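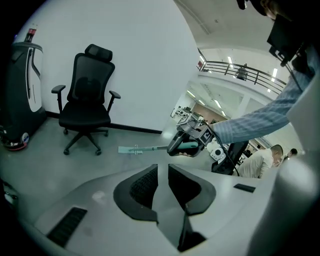 Preparing a Full-Length Album for Digital Delivery

Updated Feb 15, 2020

These steps cover the delivery of a finished album to a distributor. They start at the point where mixing is done and the mastering engineer has sent back the final files. The worked case throughout is Pinheiro, a 16-track album by Wetska, released on the Stoleo label and delivered through Clernevier. Screen names and menu labels differ between distributors, but the fields are much the same.

Before you start

You will need:

Final masters as WAV files, 24-bit, 44.1 kHz or higher
Cover art as a square JPEG or PNG, 3000 by 3000
The signed split sheet for every song
The catalog number
An account with upload rights for the label

Do not convert MP3 files to WAV to meet the format rule. The file will pass the automatic check, and the sound quality will still be that of the MP3.

Step 1. Set up the folder

Make one folder for the release and name it with the catalog number, the artist and the title. For Pinheiro the folder is 2102_Wetska_Pinheiro. Inside it, make four folders: Audio, Art, Text and Contracts. Nothing else goes at the top level.

Copy the masters into Audio. Keep the originals on a separate drive and leave them alone from this point on.

Step 2. Name the audio files

Use the track number, an underscore and the title, with two digits for the number:

01_Title.wav
02_Title.wav

Leave out accents, slashes, question marks and quotation marks. These belong in the title field on the upload form. Some upload tools strip them from file names and some reject the file.

Step 3. Listen to every file from start to end

Play each file at normal speed on headphones. Check for:

Clicks at the start or end
A fade that stops before it reaches silence
Count-ins or talking left over from the session
Left and right channels swapped against the approved mix

Then play the album in order and listen to the gaps. Where two songs run into each other, the split has to fall on the exact sample where one file ends and the next begins. A gap of even a few milliseconds can be heard as a tick. If a split is wrong, ask the mastering engineer for both files again, not only the second one.

Step 4. Assign the codes

Each recording needs its own ISRC. A remix, a live version, an edited version and an instrumental each count as a separate recording and each need a new code. A song that came out earlier as a single keeps the code it already has, as long as the audio is the same. On Pinheiro, the lead single from July carried its old code over to the album so that the play counts stayed together.

The album as a whole needs a UPC. Clernevier assigns one if the field is left blank. If the label buys its own block, paste the number in and check all 12 digits.

Keep a spreadsheet with one row per recording. The Stoleo sheet has 479 rows and goes back to the first release. Before a code is entered on a form, search the sheet for it. A code used twice will send plays to the wrong song, and the fix can take weeks.

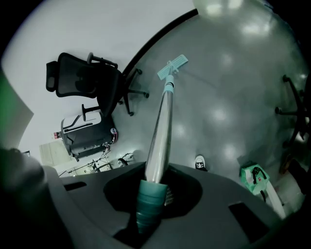
Mop with a ribbed teal grip and a metal pole.

Step 5. Fill in the track data

Work through the form one column at a time - all the titles, then all the writers, then all the producers. Mistakes are easier to spot this way than when you finish one track and move on to the next.

Title: as on the artwork, with no featured artist in the title field.
Primary artist: the name exactly as it appears on the existing artist page, including capitals.
Featured artist: only people named as such in the agreement.
Writers: full legal names, one per line.
Producer: anyone with a producer credit in the contract. Engineers go in a separate field.
Language: the language of the lyrics. Choose the instrumental setting for tracks with no words.
Explicit: set per track.

Shares in the writer field must add up to 100 for each song. If the split sheet is unsigned, stop and get it signed before going further.

Step 6. Check the cover

The text on the cover must match the artist and title fields. Remove web addresses, prices, store logos and format words such as "CD" or "digital." Save in RGB. Files made for print are often in CMYK and will come back with shifted colors or be refused.

Step 7. Set the date and submit

Submit at least 28 days before release. Playlist pitches open once the stores have the album, and late deliveries often miss them.

Set the release time to midnight local unless the campaign calls for one worldwide time. Enter the territories, then open the preview page and compare it with the spreadsheet line by line. Submit, save the confirmation as a PDF and put it in the Contracts folder.

If the delivery is rejected

Read the full message first. One rejection can list several faults, and fixing them one at a time puts the album back in the queue after each fix. Correct everything, then resubmit under the same UPC. Do not open a second release for the same album.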